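What the old manual knew

Technical books date faster than almost anything else on a shelf. One small software firm has decided to keep buying them anyway, and to keep the old ones too.

The Burnotel office in Gencombe has one long wall without windows, and the wall is taken up with books. There are 1,594 of them, according to the catalogue, and a good third describe versions of software that can no longer be downloaded from anywhere official.
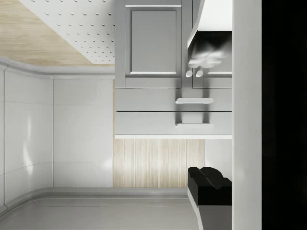
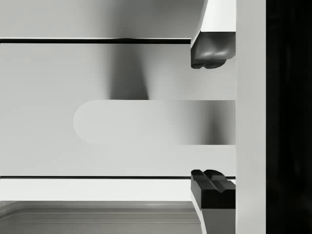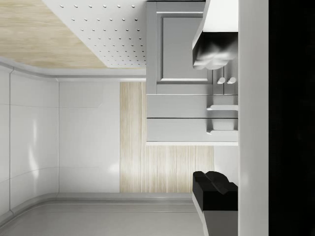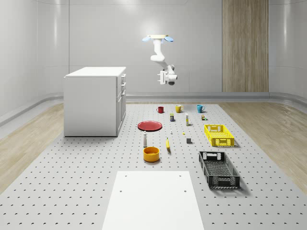 Computer-rendered views, the last showing a ceiling-mounted arm above a grey pegboard platform.

Bláthnaid Ní Bhriain started the collection when she was still a contractor. She had been asked to repair a stock control program written by someone who had left the country, and the online documentation for the language had moved on by four major versions. The pages she needed redirected to a general welcome screen. She found a second-hand copy of the right manual for less than the price of lunch and had the program running again within the week.

“The book was wrong about nearly everything you would want to do now,” she says. “But it was right about the program I had in front of me.”

Burnotel has made its living from that sort of work ever since. Its customers are mostly small manufacturers and wholesalers whose systems were built once, worked well enough and were then left alone. Replacing them would cost a great deal. Keeping them going costs rather less, provided somebody can still read the code.

Ott Juška joined the firm straight from university and admits he thought the shelves were decoration. He had learned to program from videos and from searching for error messages, and he had never read a computing book from cover to cover. In his first June at the company he was given a payroll module and a 61-line routine in the middle of it that calculated holiday pay. The routine used a rounding function that behaved differently from the modern one of the same name. Searching online brought up 60 answers, all of them correct for the current version and useless for his.

The answer was in a footnote. Juška now reads a chapter most mornings before he opens his email. He prefers books on general subjects, such as databases and compilers, and says they hold up much better than anything with a version number on the cover.

Most people who buy computing books would agree with him. A title about a particular framework may be out of step with its subject before it reaches the shop. A book on how to structure a query, or how memory is managed, can stay useful for decades. The difficulty for readers is telling one from the other, especially as publishers like to put a product name on both.

Florin Lungu ran the computing section of Kostiuk, a bookshop in Sorstead, and watched it shrink from two bays to half of one. He says customers used to come in with a list from their employer. Later they came in with a phone, checked the date of publication and put the book back. The thick reference guides went first. Beginners’ books held on, and so did the slim, opinionated volumes on how to write clearer code.

“People will pay for someone’s judgement,” Lungu says. “They won’t pay for a list of commands.”

When the section closed, he sold the remaining 159 titles to Burnotel in one lot. They are still in the order he kept them in, which annoys Lucian Tănase, who looks after the catalogue. Tănase sorts by language and then by version. His brother Relu, who also works at the firm, thinks the whole lot should be scanned and the wall given over to desks. The two have been having this argument for years.

Relu’s case is a reasonable one. A scanned book can be searched, and searching is how programmers work. He also points out that many of the older books came with a disc in the back cover, and that no computer in the office can read one. A batch of the discs has been copied using a borrowed drive. Several had failed, and the example code on them survives only as printed listings, which have to be typed in by hand.

Lucian’s answer is that he has already been through three systems for storing scanned files, each of which needed converting to the next. The paper has needed nothing except dusting. He does keep an index on the office server – title, edition, version covered, shelf – and that is the part everyone uses.

Ní Bhriain has so far declined to rule on the matter. She still buys new books, a handful each season, and writes the date and the current version of the software inside the cover. When a book falls behind, it moves down a shelf.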